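September, workshop book, dye bench

Madder again. Jisdale batch this time, ground finer than the Steltport stuff and smells more of hay. Weighed out 100 g of wool yarn, scoured last night, still a bit greasy at the ends of the skein. Alum at the usual strength, left to soak till 9 this morning. Carola Reinholz says I rush the mordant. Probably do.

Bath up slowly, kept it under a simmer. Went brownish when I turned my back on it last time so stayed put. Colour at 20 min: weak orange, nothing to shout about. Added a pinch of chalk, went redder quite quickly. Tap water here is soft, shoud have put the chalk in at the start.

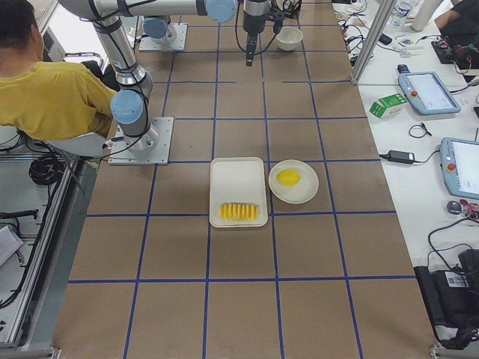
Why did the Steltport skeins come out so dull? Too hot, most likely: the pan got to a rolling boil and the browns came through with the red.

Second skein into the same bath after lunch, no fresh root. Peachy pink, quite like it. Third one barely took, left it in overnight with the lid on.

Rinse: first one bled a lot, second hardly at all. Don't wring them, hang on the rail by the window but out of the sun.

To do: order more alum from Hellwig, the Kivier tub is nearly scraped out. Label the jars properley. Try the linen strip with tannin first. Carola wants a sample of each for her shade card, cut before washing and after, tie the tags on with cotton not wire.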